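Shared white desk: what takes the marks off, and does it matter under a laptop
Forum > Workspace and Furniture > Surfaces and Care

efa_pugh
Posted 2019-11-14
White top, dark specks and grey smudges, worst towards the left. Black laptop with the red strip along the back edge, held above it. 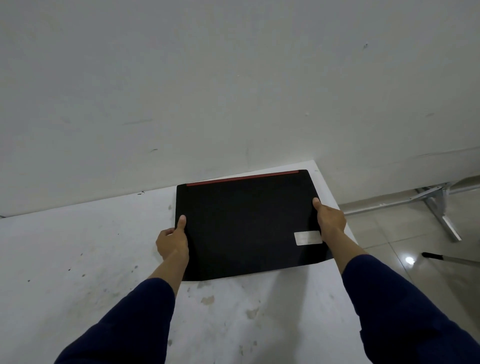 Younes Erraji
Find out what the top is before putting anything on it. Melamine, lacquer and powder-coated steel all come in that white and they do not tolerate the same cleaners. Look at the underside or the cut edge. If there is a paper-backed layer over chipboard it is melamine and you have some latitude. If the colour goes round the edge without a join, assume paint.

efa_pugh
It is a Skamley, bought second-hand by the office, no paperwork. Edge has a glued strip, chipboard visible at one screw hole underneath. So melamine by your test. Five of us use it in turn. I have tried washing-up liquid and a damp cloth. The smudges got lighter, the dots stayed where they were.

Birthe L.
Dots that survive detergent are usually one of two things: ink or toner on the surface, or pits through the surface with dirt in them. Run a fingernail over one. If it catches, stop cleaning, you are dealing with damage.

efa_pugh
Mixed. Most do not catch. A few near the front do.

Agustina Riquelme
Melamine foam block, barely damp, light pressure. It will lift the ones that do not catch in under a minute. I did nine desks with one packet last December.

Birthe L.
I would not start with foam. It is an abrasive. It works by taking a small amount off the top, and on a satin finish you get a shiny patch which shows every time the light is low. Isopropyl alcohol on a cotton pad first, one dot at a time, wipe dry. Foam only if that fails.

Agustina Riquelme
The nine desks have no shiny patches.

Birthe L.
They were gloss, then, or you have not looked at them from the side.

Agustina Riquelme
They are Uneck tops, satin, and I sit at one of them.

Younes Erraji
Both of you may be right. The wear layer varies a good deal between makers. Test at the back corner, let it dry, and look across it towards a window.

drava_desk_owner
Is there any reason to care, as far as the laptop goes? My Drava top is far worse than that and the machine sits on four rubber feet. Nothing touches.

Younes Erraji
Feet, no. Grit, yes. If somebody slides the machine instead of lifting it, anything hard under a foot gets dragged along and cuts a line in the top. Most of the hairline scratches I see on office desks start where the laptop is pulled forward. Pick it up with both hands, one each side, lid shut, and put it down flat.

drava_desk_owner
One hand is fine for a machine that weighs nothing.

Younes Erraji
With one hand you hold a corner, and the corner flexes. It may never matter. I still do not do it.

Efa Dafis
On the pits: white wax filler stick, the sort sold for kitchen worktops. Clean the hole out with a wooden cocktail stick and alcohol, press the wax in, scrape level with an old plastic card. It will not take heat, so keep mugs off it. It does stop liquid getting down into the chipboard, and that matters more than the look of it. Once the board swells the top is finished.

efa_pugh
Would a desk mat be simpler?

Efa Dafis
Simpler, yes. Fill first, mat second. A mat over open pits holds spilt tea against them. Get one at least 80 cm wide or people will work half on and half off it, and the edge collects crumbs.

Birthe L.
Avoid the soft PVC ones on white. The plasticiser migrates and leaves a yellow rectangle. Wool felt or polypropylene. I have a Saarela felt one and the surface underneath is unchanged.

Agustina Riquelme
Felt holds grit. You are back to Younes's problem.

Birthe L.
You shake it out.

efa_pugh
Alcohol tried this evening on the left side. Dots that do not catch: most gone, two passes each. The smudges went straight away. No change in the sheen at the back corner. Left the foam in the packet. Wax stick ordered, nearest white they had was shade 324, which looks slightly warm on the screen.

Efa Dafis
Slightly warm is all right. Too blue is what shows. Do one pit, leave it overnight and check the colour in daylight before you do the others.

Agustina Riquelme
Keep the foam for the marks alcohol leaves. There will be some.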